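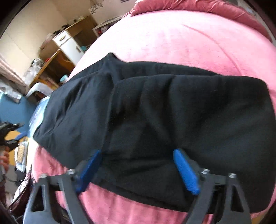 About Us | Home Services | Laundry & Folding

Whiteley is a laundry and folding service that works in people's homes. We wash what needs washing, fold it, and put it back where you keep it. If you already do your own washing and only want the folding done, we do that too, and it is most of our work.

The business was started by Jiahui Tian, who had spent 12 years in hotel housekeeping and was tired of sheets. She began with evening visits to families in her own building. Clothes came out of the dryer, went onto the nearest bed, and stayed there until somebody wanted to sleep. She folded them on that same bed, and most of our visits still go the same way. We don't bring a folding table. Few bedrooms have space for one, and a made bed with a blanket pulled flat works well enough.

We now have regular visits with 200 households. Most are apartments, and many of the rooms we work in are small, with a desk, a cabinet and a bed taking up nearly all the floor. Our folders are trained to work around what is there. They don't move papers, empty shelves or tidy desks unless you have asked for it on the booking form.

How we fold

Pants are laid lengthwise, one leg over the other, smoothed from the waist down, then folded in half and in half again. Sweatshirts go face down with the sleeves crossed over the back. Hoods are folded in last. Dark clothes are folded on their own pile and checked for lint, especially after they have been on a plush or fuzzy blanket. We carry a brush for this and there is no charge for it.

Drawers are filled upright if they are deep enough. Shallow drawers get flat stacks. If you like your things another way, leave one piece folded how you want it and we will copy it – this is easier than explaining it over the phone.

Who does the work

All of our folders are employees. They complete 40 paid hours with an experienced folder before they visit alone, and you will have the same person each week unless they are out sick or on vacation. Jiahui still does two rounds a week herself.

Skindosau

Skindosau is our storage program for seasonal clothes. We collect sweaters, coats and heavy blankets in spring, keep them clean and boxed, and bring them back in fall. There is room for 400 boxes and a waiting list opens each August. Boxes are labeled with your name and a short list of contents.

What we don't do

We don't iron, mend or dry clean. We don't handle leather or fur. We will fold fitted sheets, but please don't expect them to look like the ones in the store.

New customers can book a first visit by phone or through the form on our contact page. First visits run longer while we learn where things go.

Shares: 12
Comments (3)

marlo_k
Do you fold kids' clothes by child or by type? We have three sharing one closet.

Whiteley Office
By child, unless you ask for something else. Put the names on the form and we'll label the stacks.

D. Prewitt
Had my first visit last week. She copied the way I do my sweatshirts exactly. Still on the list for Skindosau though.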